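Home | Contents | Previous Chapter | Next Chapter | Glossary

Chapter 4
Picking a Gripper (and Finding Out Whether You Picked Right)

Reading time: 9 minutes

I own a drawer full of grippers. Some of them I love, a couple I'd happily throw in a lake, and the funny thing is that if you read their data sheets side by side you'd have a hard time guessing which is which. They all list a stroke, a force, a weight and a repeat accuracy. They all look fine! Then you bolt one on an arm, hand it something round and thin-shelled, and ten minutes later you know more than the sheet could ever have told you.

So this chapter is going to be about testing. In Chapter 3 we got the arm moving to a point and stopping there, and if you did the exercises you have a little program that goes up, over, down and back. We'll keep using it. What changes now is the thing on the end, and the camera that sits on top of the thing on the end, and (toward the back of the chapter) the controller that has to keep the two of them on speaking terms.

My favorite job for a first comparison is moving eggs. You take them out of a plain clear bin where they're lying any old way, and you put them into a tray with a cup for each one. I've tried tennis balls, wooden blocks, plums, rolled-up socks and little cartons of juice, and I keep coming back to eggs. They roll, they lean on each other, no two are the same size, and when you squeeze too hard you get a very clear error message. You can also buy them anywhere, and that matters more than people who write test standards seem to think.

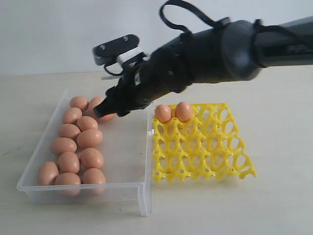
Can I use plastic eggs in place of real ones?

For the first day, sure, and I do it myself when I'm still setting speeds and heights. Plastic eggs are lighter, though, and usually slicker, and they forgive a grip that would crush a shell. Switch to real ones before you write down any number you plan to compare with somebody else's. Hard-boiled eggs are a decent halfway step: they don't weigh quite the same as raw ones after a day in the fridge, but the shell cracks where a raw one would, and the cleanup is a lot nicer.

4.1 What we're comparing

I'm going to work through three setups in this chapter, and I'll call them by the names on my shelf labels.

The Rodevetti is a two-finger parallel gripper. The fingers slide straight in toward each other and stay square the whole way, so the height of the fingertips doesn't change as they close. That sounds like a small thing until you've used the other kind.

The Citine is the other kind. Its fingers swing on a linkage, so the tips move along a shallow curve as they close. It opens wider than the Rodevetti for its size, and it's slimmer around the knuckles, but you have to allow for the curve. If you set your height with the fingers open and then close them, the tips end up lower than you thought. I scratched up a perfectly good table learning that one.

The Tunum is a soft gripper with air-driven fingers. It's wonderfully gentle, it's slow, and it needs a hose. I have mixed feelings about the hose and you'll be hearing about them in 4.6.

You don't need these three. You need any two grippers that are different enough to argue about, or even one gripper with two sets of fingertips. Plenty of my students have done the whole chapter with bare fingertips against fingertips wrapped in rubber tape, and the results were every bit as interesting.

4.2 Reaching into a crowd

Most people starting out think of the grasp as the hard part. Close the fingers, don't break it, done. I'd like you to spend your worrying on the moment before that, when open fingers have to get down on both sides of an egg that has neighbors.

Think about what an open gripper takes up. There's the egg, then a bit of clearance on each side, then the thickness of a finger on each side, then whatever that finger sweeps through on the way down. An egg sitting alone in the middle of a bin gives you all of that for free. An egg pressed against a wall gives you half of it. An egg with others touching it all around gives you close to nothing, and now the fingers have to wedge their way in and shove things aside, which is allowed (eggs do roll) but it means your carefully measured neighbor is no longer where the camera said it was.

Here's how I'd go about it:

Take the loosest egg first. Every egg you remove makes room for the next one.

Turn the wrist so the fingers come down in the gaps. A surprising number of "bad gripper" complaints are really wrist angle complaints.

Look again after each pick. A list of egg positions goes stale the second you touch one.

Leave the corners for last, and expect to lose a few there no matter what you bought.

Thin fingers help with every bit of this, and that's where the Citine earns its keep. Thick padded fingers hold better once they're on, and that's where the Tunum does. The Rodevetti sits in the middle and annoys me least. Your order may well be different from mine! It depends on your bin, your arm and how patient you are.
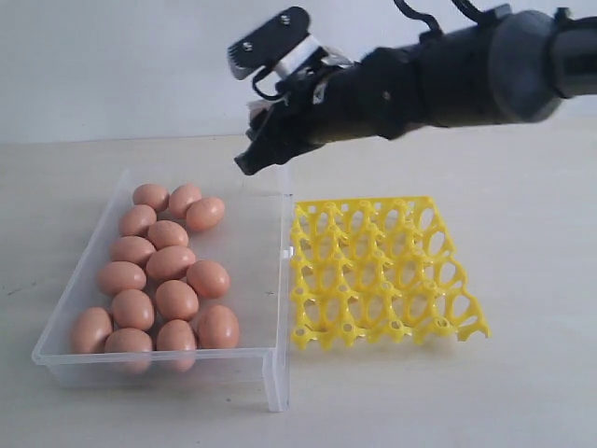

Before you run any of this for a score, do a dry pass at each end. Send the arm to its hover height over the bin, stop, and check the clearance to the rim with your own eyes from two sides. Then do the same over the cup tray. The rim of the bin is the thing you'll hit, I promise, because you'll set a safe height for the eggs and forget that the walls are taller. Then check it again with an egg in the fingers. A held egg hangs down below the fingertips by however much you didn't grip, so your safe height empty and your safe height loaded are two separate numbers, and your program should know both.

While you're there, check the cable. Run the wrist through its full turn, slowly, and watch the loop. Too little slack and it tugs at the wrist near the end of the turn (you'll see it as a placing error and spend an evening blaming the gripper). Too much and it flops down into the work. I leave a generous loop up top and tie it off well back on the forearm.

4.3 The camera rides along

For all three setups I use a camera on the wrist. I went back and forth on this. A fixed camera overhead sees the whole table at once and never shakes, and if I only cared about finding eggs in a bin I'd probably still be using one. The trouble is that at the moment of the grasp the arm is parked right between the camera and the egg. You're blind exactly when you'd like to be looking.

A wrist camera gets closer as the hand gets closer. It has problems of its own: it shakes, it sees the fingers in every shot, and any play in the bracket turns straight into position error. Put a reference mark on your table, drive to it, take a picture, go do 200 moves, come back and take it again. If the mark has shifted in the picture, tighten your screws and start over. I made a whole set of students repeat a June test over one loose screw, and I'd do it again.

One warning for anyone swapping grippers under the same camera. The fingers change length when you change grippers, and so does the spot where they meet. Your camera calibration may be fine and your grasp point completely wrong. Redo the tool offset every time. Every single time, even when you're only "popping the other one back on for a minute."

4.4 What to write down

A comparison is only as good as its log, and most logs I get handed are a pass rate and nothing else. Suppose I tell you one of my grippers made 346 good picks and dropped or missed 62. You can work out a percentage from that, but what would you do with it? You don't know if those 62 were all in the corners or if they were all in the last hour when the fingertips had picked up a film of dust.

So for every try I want you to note where in the bin the egg was (open, wall or corner), how many tries it took, whether the egg moved in the fingers between pick and place, and what went wrong if something did. I sort the failures into four kinds:

Miss. The fingers closed on air.

Slip. They had it and lost it.

Bump. Something hit a neighbor, a wall or a rim hard enough to stop the run.

Crack. You'll know.

Misses usually belong to the camera or the offset. Slips belong to the fingertips or the force. Bumps belong to your path. Cracks can come from nearly anywhere, including a bad egg, so look them over before you put them in the cooler and mark any with a hairline already in the shell.

Keep the placing separate from the picking, too. Letting go is its own skill. With the Rodevetti I lower until the egg just touches the cup, open a little, wait, then open the rest of the way. With the Citine the tips rise slightly as they open, and if you rush it they'll flick the egg into the next cup over. (It's quite a sight the first time.) The Tunum lets go so softly that sometimes it hasn't let go at all, and the egg rides back up with the hand.

4.5 A fair fight

Same bin, same tray, same light, same arm speed. Mix up the order, too: if you run all of gripper one and then all of gripper two, the second one gets the benefit of everything you learned on the first. I alternate in short blocks and refill the bin by pouring from a bowl of padding and eggs held low, so that I'm not placing them where I secretly know the hand can reach.

The log sheets I use came out of the Wihongi bench course and were last cleaned up in November 2022. There's a blank one at the back of the book. Copy as many as you like, scribble on them, and add a column if you find you keep writing the same thing in the margin.

Set up your bin and your tray now, before reading on, and do a block of twenty picks with whatever gripper you've got. Don't tune anything. We'll use those twenty as the starting line in 4.6, where we finally get to grip force and I get to complain about the hose.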